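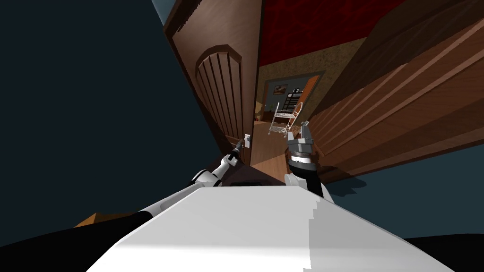 ## Open day at Pistport, March 15, 2025

Well, we did it, and I'm still a bit hoarse! The Clellavance grant paid for 3 demo stations, and the one everybody crowded around was the simulated house. Lefteris Triantafyllou ran it on the big screen. He had the left arm up by the silver door handle, with the bunk bed room down the hall, and a kid in the front row kept yelling "go to bed!" (Lefteris was very patient.)

We printed 400 flyers and I came home with 100, so I'd order fewer next time.

## What went well

- Door runs in the simulator. People loved picking which room came next, and it kept them in their seats.
- The Asfaw talk on home help. Lots of questions, mostly from folks looking after a parent.

## What didn't

The sound system, ugh. Also, my intro ran long and we lost part of the Q&A. I've asked Clallamier for a quote on a better mic.

## Money

We have $500 left in the outreach line. I'd like to move it to the September visit if that's okay with you. Lefteris wants to add a kitchen to the tour by then, and I said yes before checking the budget, so please be kind!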